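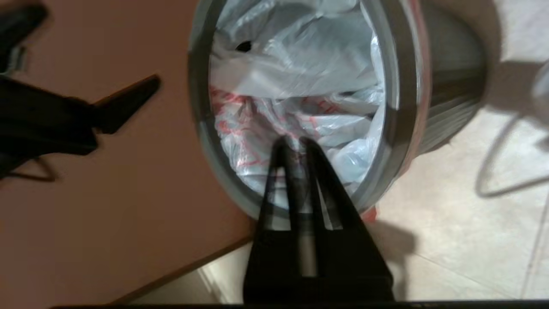 Redus two-arm build: frequently asked questions

What does the build do?
Redus picks up light household trash, mostly plastic bags, and works around an ordinary round bin. Two arms share one controller. It was put together in the Benmoussa shared workshop.

Which gripper do I need?
The Rokel two-finger type, one per arm. Print the fingers solid at the tips. The slots further down save weight and can be left out.

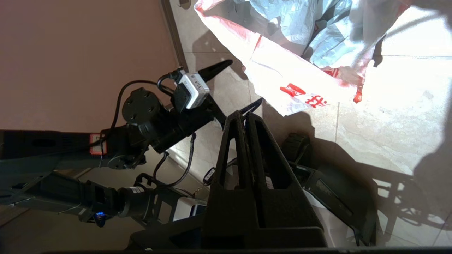 Redus build notes, by Plamen

Where does the wrist camera mount?
On a bracket on top of the gripper housing. Leave a loop of cable at the wrist joint. A tight cable pulls out of its connector when the joint turns through its full range.

Why are thin bags hard to pick up?
Folds move when touched, and bright sun on white plastic saturates the sensor. Lock exposure before a run. On tile, bring the fingers down with the tips closed, stop 15 mm above the floor, then open.
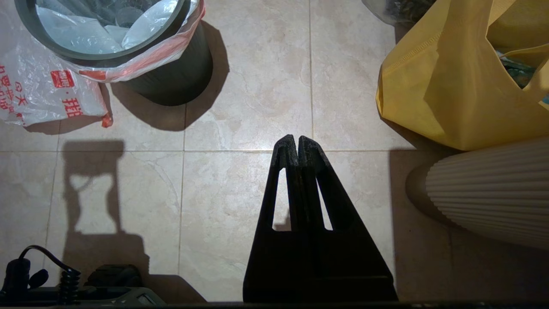
The grout lines are useful for checking camera alignment, but the planner should not treat them as edges of objects. Set the edge threshold to 707 and raise it if false hits continue.

How many cycles do the fingers last?
Replace the printed parts at 3,000 cycles. Check the linkage screws every time the fingers come off.

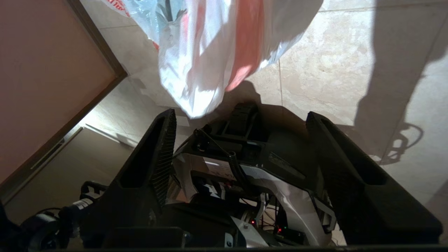 Benmoussa workshop, January

Can I run it with one arm?
Yes. Set arm_count to 1 in the config file and restart the controller. Firmware 2 or later is required.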